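Search this site Enter keywords Go

Flundareo Simulation Service: Frequently Asked Questions
Updated 4 June 2020

What does the service provide?
Subscribers receive access to 87 simulated household rooms in which robot control software may be tested before it is run on hardware. Bedrooms are supplied with furniture in place, including beds, seating and lamps.

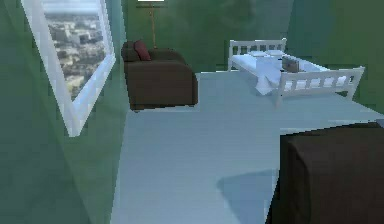

Rooms may be used as supplied or changed in the Trisusine editor. Furniture, wall color and the view from a window can each be set separately.

Is a robot model included?
Two mobile bases are included. Customers may load their own models at no added charge.

How many runs are permitted?
The standard plan allows 3,000 runs per month. Unused runs do not carry over.

May results be published?
Yes. Please credit Flundareo and state the version of the room set.

How long does approval take?
Applications are reviewed within seven working days. Questions about an application should be sent to Sylvie Hawthorne, Customer Accounts.

Share 7 | Comments 2

Related items
Moving from Jerkesine to Flundareo
Trisusine editor: release notes
Room set changes planned for August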